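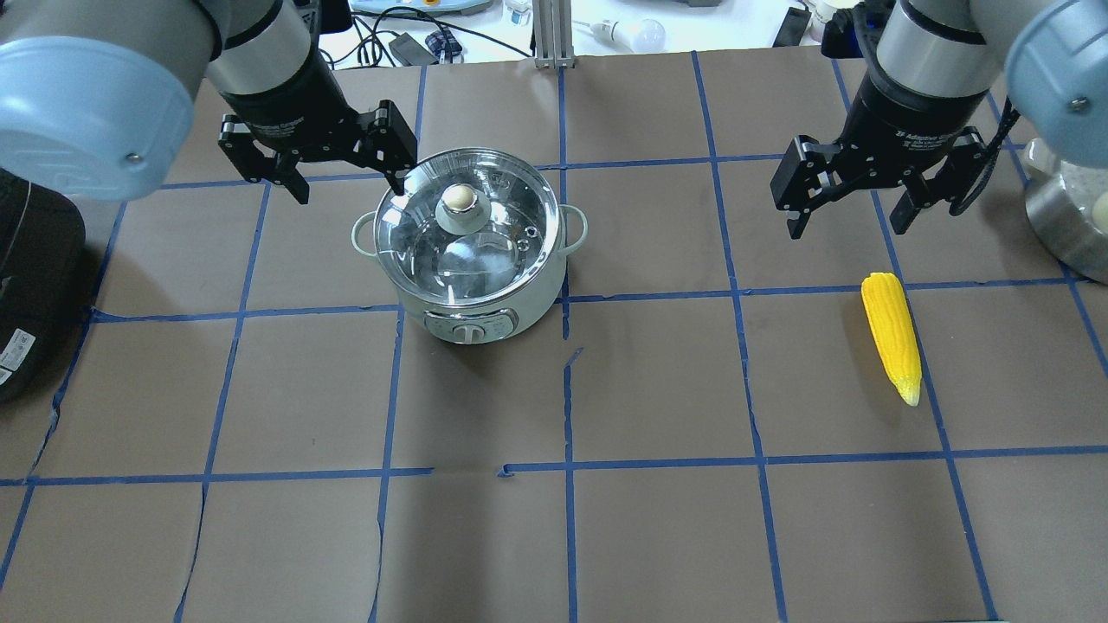

Call for participants: safe practice for shared tabletop work with two-arm robots

Prenitz is looking for operators and reviewers to help test a draft set of working rules for benches where two robot arms handle ordinary kitchen items. The rules are part of the Kuvora project and cover table layout, tape grids, cable routing, stop buttons and where a person may reach while the arms are powered.

Each participant attends two sessions of 100 minutes at our Grornaro site. In the first you run a fixed list of pick-and-place tasks with pots, lids and toy food under the draft rules. In the second you check another operator's bench against the 79 points in the checklist and mark any that are unclear or can't be followed.
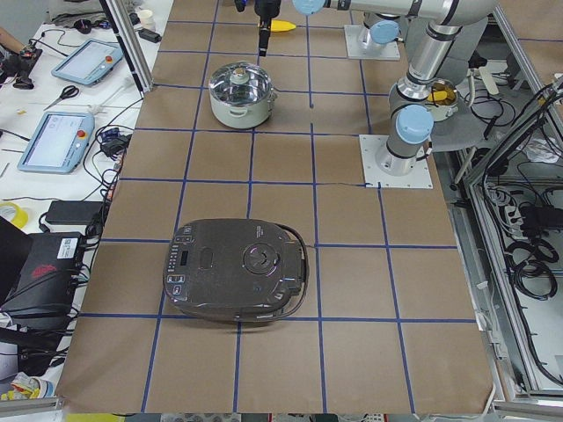 Page last changed: April 20, 2024

The benches have a paper-covered top with a taped grid and an arm base on a mounting plate. Teach pendants stay on the side table, within the operator's reach – this is one of the points we want tested.

You should:
– be 18 or older
– have used a teach pendant before, in a job or in school
– be able to read and write short reports in English

No programming is needed. Participants are paid 177 per session, and travel within the region is covered. Sessions run through November.

To apply, send a short note on your experience to the Pascu office at Prenitz and say which weeks suit you. Please list any safety training you have completed. We reply to all applications.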